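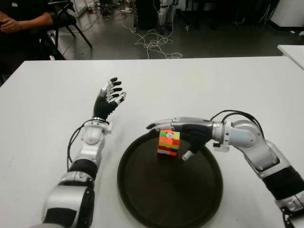 Figure 1. Left hand open, right hand holding the brick stack over the tray.

Print this page | E-mail this page

Mollah: a grasp state tracker for a two-handed robot
Student project report, spring term, Flindmont robotics software track

So what did I do all term? The short version is that I wrote a piece of software called Mollah that sits between the perception code and the motion planner and tries to keep an honest record of what each hand is doing. Is the hand empty, is it closing on something, is it holding something, has it let go? That's it. It sounds tiny and when I pitched it I was a little worried it was too tiny. It was not too tiny!

1. Where I started

Our lab stack is called Prunditz. It was here before me and it will be here after me, and it's mostly pretty nice to work in. It gives you joint positions for both arms and both hands, a head camera stream, and a planner that takes a goal pose and gives you back a trajectory. What it didn't have was any idea of a held object. If you wanted to pick something up and put it over a tray, you wrote a script that closed the hand, waited a bit, and then moved the arm and hoped. The script would happily carry nothing across the table and then open the hand over the tray with great confidence. I watched it do that on my first afternoon and decided that was my project.

The other problem was the planner. When an arm is carrying something, the something sticks out, and the planner has to know that or it'll swing it into the other hand. Prunditz lets you attach a collision shape to a wrist, but somebody has to tell it when to attach and when to remove. People were doing it by hand in their scripts, and forgetting. (I forgot too, more than once.)

2. The state machine

I went through three designs in my head and kept the most boring one. Each hand gets its own little state machine with four states: OPEN, CLOSING, HOLDING and RELEASING. There are 2 of these machines running side by side and they don't share anything except the clock. I had a version where both hands lived in one big machine, and it was horrible — every new state had to be multiplied by everything the other hand might be up to, and the diagram didn't fit on my screen.

The pose in Figure 1 is a good one to think about for this. The left machine should say OPEN and stay quiet, with the hand upright and its fingers extended. The right machine should say HOLDING, with the bricks between the fingers and the thumb. The right wrist should have a collision shape on it and the left wrist shouldn't. If any of those is wrong, whatever the planner does next is going to be wrong too.

Moving from CLOSING to HOLDING is the interesting step. I use 2 signals for it. The first is finger position: if the fingers were told to close all the way and they stopped early, there's probably something in between. The second comes from the head camera, where I crop the area near the hand and ask a small segmentation model whether there's a blob in there that doesn't belong to the robot. Both have to agree for several ticks in a row before the state changes.

Why both? Finger position by itself got fooled by the fingers bumping into each other, which looks exactly like grabbing something thin. The camera by itself got fooled by anything on the table behind the hand. Together they're wrong in different ways, so they mostly cover for each other.

3. Perception, and my fight with the color threshold

My first try at the camera side had no model in it at all. I figured the brick stack has lime green and yellow on top and then orange, pink and red underneath, and the table is white and the hands are black and silver, so how hard could it be? Just keep the saturated pixels! I had it working in an evening and was very pleased with myself.

Then I looked at the masks. The stack has a white base, and on a white tabletop the base simply vanished, so every estimate of the object's height came out short. That matters a lot when you're trying to work out how far above the tray the bottom of the thing is. The thin blue layer near the bottom also came and went depending on exposure. I spent a week tuning thresholds before I gave up on it, and I wish I'd given up sooner.

The version that stayed is a small segmentation network trained on 556 frames that I labeled myself, in the evenings, with a lot of music on. Labeling was dull but it taught me more about the problem than anything else did. You start noticing how much of an object the fingers hide. In a side grasp like the one in the figure, the fingers lie across the upper part of the stack and the network has to guess at what's under them. I ended up having it predict the visible part only, and then fitting a box around that with a fixed bit of padding. Crude, but the planner only wants a box anyway.

One labeling rule I changed halfway through: at first I labeled the arm cables as background, and then moved them to the robot class. They loop up past the forearms and wrists and they swing around when the arms move, so as background they kept turning into mystery objects next to the hand. After I relabeled and retrained, that mess mostly went away. If you're going to try this, decide about your cables on day one.

4. Talking to the planner

When a hand enters HOLDING, Mollah attaches the padded box to that wrist. When it enters RELEASING, the box comes off and gets put back into the world as a free object, wherever the camera last saw it. There's a short delay on purpose, so the planner doesn't get told the object is free while the fingers are still wrapped around it.

The tray is its own thing. It's dark brown and round with a raised rim, and I model it as a flat disc with a ring on top. My early model left out the ring, and the planner would then cheerfully skim an object across at a height that was fine for the disc and not at all fine for the rim. Adding the ring was four lines of code. Finding out that I needed the ring took most of a Tuesday-sized chunk of February.

I also added a "keep above" constraint, so that while something is held over the tray, the box has to stay a set distance higher than the rim until a lowering command arrives. With the head camera looking down at an angle, height is the number I trust least, so I made that gap generous.

5. Tooling (the part I had the most fun with)

I wrote a replay viewer called Mistside. You load a log, and it plays the head camera video with two colored strips under it, one per hand, showing the state at every moment. You can click on any spot in a strip and it jumps there and prints what both signals were saying. Before Mistside I was reading text logs and trying to line up timestamps in my head, and I can't recommend that to anyone.

The best feature was a late addition: you can change a threshold in the viewer and rerun the state machine over the same log, without touching the robot. I found 2 bugs that way in a single evening. One was a counter that never got reset after an aborted grasp, so the next grasp was accepted too quickly. The other was a left/right mix-up in the crop code that only showed up when the hands were close together, because then the wrong crop still had a hand in it. I'd stared at that function so many times.

6. What works and what doesn't

Single-object pick and hold with either hand is in good shape, and I'd be happy for other people in the group to build on it. Grasping from the side is better than grasping from the top, where the hand covers nearly everything from the camera's point of view and the vision signal goes shy.

Handing an object from one hand to the other isn't supported. With two separate machines, both hands can claim HOLDING for the same object, and right now Mollah just attaches two boxes and the planner refuses to move at all. I have half a branch with a small arbiter that assigns each object an owner, but it isn't merged and I don't think it's ready to be.

Slips are also weak. If the object rotates a little in the fingers, the state stays HOLDING, which is right, but the box doesn't update — it keeps the pose it had when it was attached. I'd like to refit it every so often while the arm is still.

7. Things I'd do next

Finish the arbiter. Refit the box during pauses. Get more labeled frames with top grasps in them, since that's where the network is hungriest. And write proper docs for the config file, which at the moment has several settings that only I understand, including one named "padding2" that replaced "padding" and should really get its name back.

The code is in the track repository under mollah, with Mistside in the tools folder next to it. The config I used for everything in this report is the one marked "final_b".

Shares: 2 | Comments: 0

Contact the Flindmont robotics software track | Copyright Flindmont student projects | Back to top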